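Drodel

Drodel is a two-arm tabletop manipulator built in a shared workshop by Lingyun Qin and Emil Bachmann, with later work by Guilan Wei and Shiyu Gu. It was designed to pick up, turn and put down soft household articles, chiefly canvas shoes, and to collect recordings of these motions for training. The name covers the arms, the grippers, the wrist cameras and the control program, which is called Ilance. The work surface and the fixtures standing on it are not counted as part of the machine.

Background

Qin began the project as a single arm clamped to a bench at home. It used hobby servos and a printed parallel gripper, and could lift small boxes but dropped cloth items when the wrist was rotated. Bachmann joined when the arm was moved to the workshop, where a drill press and a larger printer were available. The second arm was added over the following winter and was working by February. Its parts list came to 539 items, fasteners included.

An earlier version, known as Hellen, had belt-driven joints. The belts stretched in use and the shoulder had to be tensioned again after each evening of work. Hellen was taken apart and its base plates were reused.

Construction

Each arm has six joints and a gripper. The upper and lower links are aluminum tube, joined by printed brackets with brass inserts. The shoulder and elbow are driven by geared motors with magnetic encoders on the output side – an arrangement chosen after errors from gear play were found at full reach. The three wrist joints use smaller servos on a shared data line.

Cables run outside the tubes in a fabric sleeve. An internal route was tried, but replacing one connector meant removing the whole wrist, and the sleeve was adopted instead. Power comes from a bench supply at 24 volts, with a separate regulator for the wrist servos and a latching stop button on the front edge of the table.

Gripper and camera

The fingers are wide and blunt, with a dark pad on the inner face. The pads are textured, and the texture was the part most often revised. Smooth pads slipped on woven laces; a coarse pattern held well but left marks in soft rubber. The pattern now in use is a compromise between the two and is cast in a mold made by Wei.

A small camera is fixed to each wrist so that both fingertips stay in view while the gripper is open. Focus is set by hand and locked with a drop of glue. Exposure is also fixed, with a value that keeps detail on white surfaces at the cost of some noise on black ones. 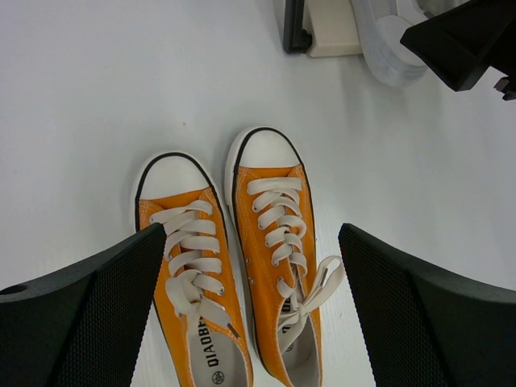
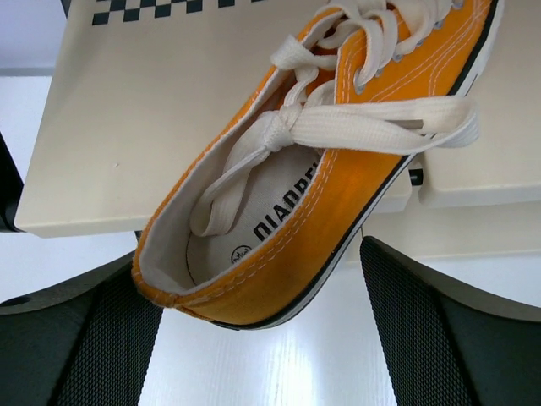 Wrist camera views of orange canvas sneakers between the open fingers.

Canvas shoes are treated in the project notes as a mid-level task. The upper bends when squeezed, while the sole does not, so the force reading depends strongly on the height at which the fingers close. A grip on the sole edge is stable but gives little control over rotation. A grip across the heel, with the fingers at the height of the collar, allows the shoe to be turned and is preferred for placing. Laces are the main source of failed attempts. A loop caught under one finger shifts the shoe on closing, and the program does not detect this.

Control

Ilance runs on a desktop computer and talks to the arms 100 times per second. It has two modes. In guided mode the operator moves a pair of small leader arms and Drodel follows, while joint angles and camera images are stored together. In replay mode the stored motion is run again, or a trained policy supplies the joint targets.

Gu wrote the timing layer, which stamps each image on arrival and discards a recording if the two cameras drift more than 15 milliseconds apart. In the first long session 39 recordings were lost to this rule. The fault was traced to a USB hub shared with the stop button board, and moving one camera to its own port cured it.

Known limits

The rated load at full reach is low, and the elbow motor of the left arm runs warm in long sessions. Backlash in the last wrist joint is larger than in the others and has not been corrected. White articles on a white table are hard to separate from the background under ceiling light; a lamp placed low at one side gives usable shadows.

Shuzhen Shen has built a reduced copy, called Han, with one arm and the same gripper. It uses an older release of Ilance and cannot read recordings made with the current timing layer. A converter is kept with the source files.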